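Chapter 9
Edge-Glued Panels and the Movement of Wood 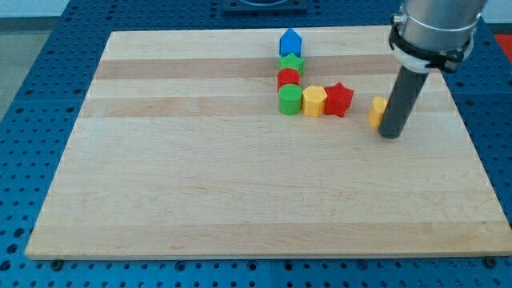
Figure 9.1 A board glued up from parallel strips, with two darker bands in the upper part. The strips all run in the same direction, and fine grain lines show in the pale areas.

9.1 Why panels are made from strips

A tree of ordinary size will not yield a plank wide enough for a table top. Where a wide plank can be had, it is costly and tends to cup as it dries. The usual answer is to saw the timber into narrow strips, plane the edges square and glue them side by side. The result is called an edge-glued panel. It behaves in most respects like a single wide plank, and it must be designed as one.

Chapter 8 dealt with the drying of sawn timber in the kiln. This chapter starts from dried stock and follows it through matching, jointing, gluing and flattening. Section 9.5 covers the fixing of finished panels to frames, where most failures in service begin.

9.2 Movement across the grain

Wood takes up water from damp air and gives it back to dry air. As it does so it swells and shrinks. The change in length along the grain is so small that it can be left out of most calculations. The change across the grain cannot.

Two directions across the grain must be told apart. Radial movement is measured along a line from the centre of the tree to the bark. Tangential movement is measured along the growth rings, and in most timbers it is the larger of the two, often by a factor close to two. A strip whose rings stand upright to the face (quarter-sawn) therefore moves less in width than one whose rings lie flat to it (plain-sawn).

For a panel made from one kind of timber, all sawn in the same way, the change in width is found from

change in width = width × movement coefficient × change in moisture content

The width is in millimetres, the coefficient is the fractional change for each one per cent of moisture, and the change in moisture content is in per cent.

Worked case. A panel is 400 mm wide when it leaves the workshop. It is made of plain-sawn strips with a coefficient of 0.003. Over a heating season its moisture content falls by 5 per cent. The loss in width is 400 × 0.003 × 5, or 6 mm. If the panel is held rigidly at both edges, this loss must be taken up by a split or an open joint.

9.3 Mixed timbers

Strips of different timbers may be combined for the sake of colour. Each timber then moves by its own amount, and the change in width of the panel is the sum of the changes in its parts. The glue lines between strips are not put under much stress by this, as each strip is free to widen or narrow beside its neighbour. Stress arises where the timbers differ in their movement through the thickness. A small step may then be felt at the joint when the panel has settled in a new room. It can be planed off, but it may return if the air changes again.

Mixed strips should be stored together before gluing until their moisture contents agree. Readings should be taken on each strip, away from the ends, with the meter set for the timber being tested.

9.4 Terms used in this chapter

Cup: a curve across the width of a board.
Bow: a curve along the length of the face.
Starved joint: a joint from which too much glue has been squeezed by the clamps.
Open time: the period between spreading the glue and closing the joint.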